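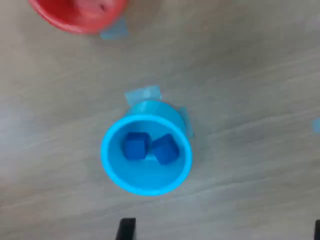 Sorting Tables Open to Zakdale Families

12 Aug 2021

The Zakdale Learning Center has added a set of sorting tables to its early childhood program, following a trial period that began in February. The tables are open to families of enrolled children during regular center hours.

Each activity uses plastic cups and small blocks. Children place blocks of one color into a cup, then empty it and begin again. Cups are taped to the tabletop for the youngest groups – a change made during the trial, when many were knocked over. Sessions last 22 minutes and are limited to eight children, with two staff members present.

The cups and blocks were supplied by Gerine under an agreement with the center. Wood-grain tables already in use have been kept for the program.
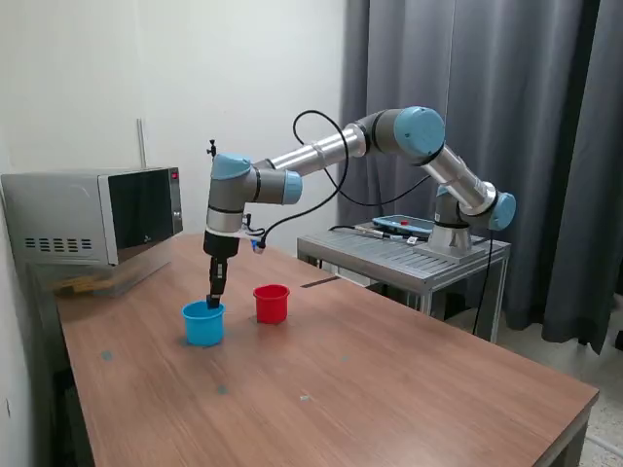
Blue and red cups on a table in the activity room.

Families may also borrow a sorting kit for up to two weeks. Kits are issued at the front desk and should be returned with all blocks washed and dried. Replacement blocks may be requested at the same desk.
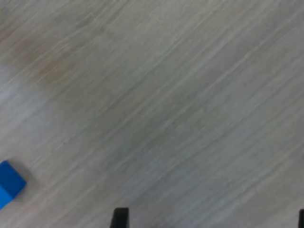
Aebischer asked whether the kits would come with larger blocks for toddlers, adding that the present size was hard to keep track of at home. The center replied that a larger set is under review and that a decision will be posted on the program page.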